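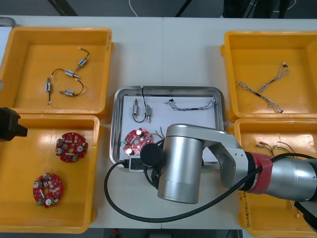
Budget for the bins

Every automation proposal I have been handed has the arm on page one, with its reach and its payload and a price that looks almost reasonable. The bins are on page 3, if they made it in at all, under "miscellaneous."

I plan equipment for a small kitting shop called Skudico, and I have come to love the miscellaneous line the way other people love crime novels. Somebody always gets hurt in it.

Our first quote, from Broltirard, put the whole of miscellaneous at $1021. The real figure came to $3463. No gadgets in there, either. It was trays, paper liners, cable, connectors, a stand, and 2 tries at finding plastic bins with a floor flat enough that a sensor stays where you put it. We had argued for a month over which arm to buy and had given the bins about a coffee's worth of thought.

And then there are wires. A circuit board has the decency to be the same shape every morning. A harness lies down however it likes, and it will grab its neighbor if you let it. If your parts have leads on them, budget hours for tangles, and get those hours approved before the arm ships – finance is never so generous afterward.

My advice is dull and I give it anyway. Buy the table first. Set out your real parts, the ugly ones included, and pick them by hand for a week. Write down whatever annoys you. Price that list, and then call the robot people.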